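Cutting a student documentary down for a department screening

Tuesday, January 31, 2023
Posted by Touran Mirzaei

I'm in my last year at Vaswood and I'm making a documentary about how students in different departments spend the first term of their senior project. It started as coursework for a nonfiction class and the department has now said it will show it at the June open day in Kuruc Hall. The slot is 22 minutes including introductions. My current cut is almost 70.

I've never had to take out this much. I went through it last week and removed the pauses and the repeated answers, and that got rid of very little. What's left is interviews, people at work, and some narration that I recorded myself and don't like much.

My supervisor says I should drop the narration completely and let the students explain things. When I tried that, a friend from outside the department watched it and couldn't follow who was studying what. The interviews weren't shot with that in mind. People say "so then we did the second version" and there's nothing in the footage to say what the first version was.

The other problem is that I promised every student they'd be in it. There was no written promise, but I said it to each of them when I asked them to sign the release. Some of the interviews are not very good.

So I have three things I'd like advice on. How do you get a film this much shorter without it turning into a trailer? Is narration really so bad? And do I have to keep everybody in? I'm editing in Gendel, if that matters, on a laptop.

Sarita Ahuja

I teach an evening editing class and I see this every year. You can't trim your way from a long cut to a short one. Make a new, empty timeline and build the short film from nothing, pulling in only the parts you remember without looking at your notes. Do the first pass in one sitting. It will come out rough and probably too short, and then you have room to add.

Before you do that, write down in one sentence what the film is about. "How students spend the first term" is a topic. It doesn't help you decide whether a shot goes in. If your sentence is something like "the plan they start with is never the plan they finish," then every interview either has something to do with that or it doesn't.

Get the interviews transcribed and print them out. I know that sounds old-fashioned. Mark the lines on paper and cut them up if you like. It's much faster than scrubbing through clips, and you stop being swayed by nice lighting. Once the talking makes sense on paper, lay it down as sound only and listen to it with the screen off. Then put pictures over it.

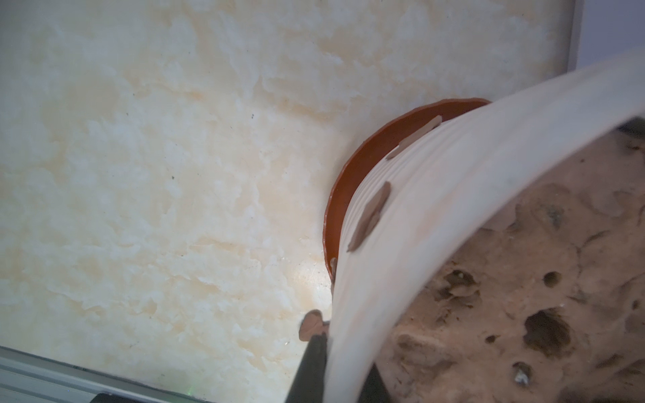
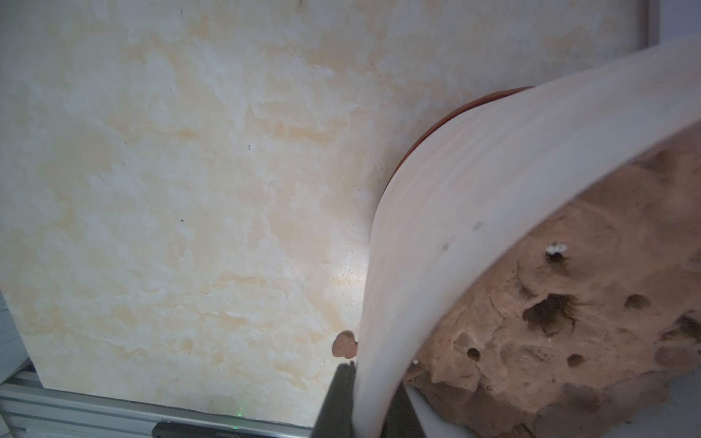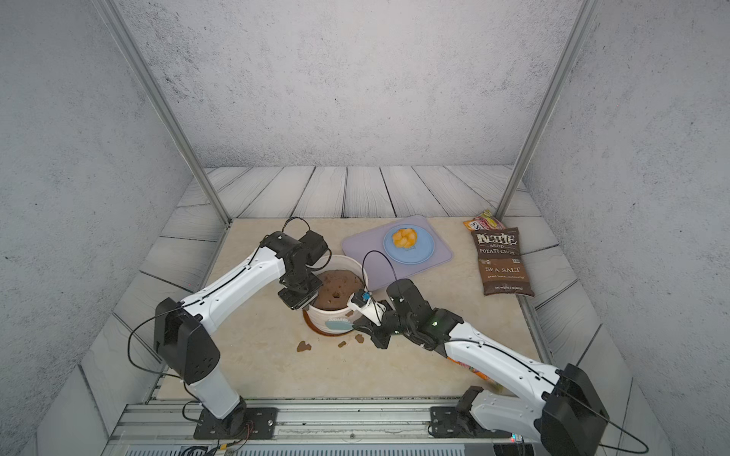 On the narration, your supervisor is partly right. Most student narration tells us what we're about to hear somebody say. Take all of that out. But if a fact is missing and the interviews don't contain it, you need to supply it somehow, and a short line of text on the screen will usually do. Name, department, one plain fact. Leave it up long enough to read it aloud at a normal pace, then a second more. If you find you need more than a line of text, record narration for that spot only. Have someone else read it if you dislike your voice -- most people dislike their own, so I wouldn't worry about it too much.

Also check what the slot really means. "Including introductions" at our place meant the dean spoke for as long as he felt like. Ask who is speaking and for how long, and aim to come in 2 or 3 minutes under.

Umesh Shakya

just use the speed ramp in gendel lol. or ask for a longer slot, they gave us one when we asked. the projector in kuruc is dark so brighten everything before you export

Poonam Rana

I'll take the part about keeping everyone in, which Sarita didn't get to.

A release lets you use the footage. It normally doesn't oblige you to use it, but read yours again to be sure. What you said out loud is another matter, and I think you should write to each person you cut before the screening. Keep it short. Tell them the slot is small, say thank you, and offer them their own interview as a file. I did this for a film I made for the Rudance student screenings and only one person minded. I got her name wrong in the email, so that was fair.

You can also keep people in without keeping their interviews. A few seconds of someone working, with their name in the credits, is still being in the film. Nothing stops you from finishing the long version later for the class and sending everybody a link.

I disagree with Umesh about the speed ramp. Please don't speed up people talking. The point about the projector is right, though. Go in when the hall is free and play the first few minutes off the machine they'll be using, and check the sound from the back row as well. Ours was fine at the front and you couldn't make out a word by the doors.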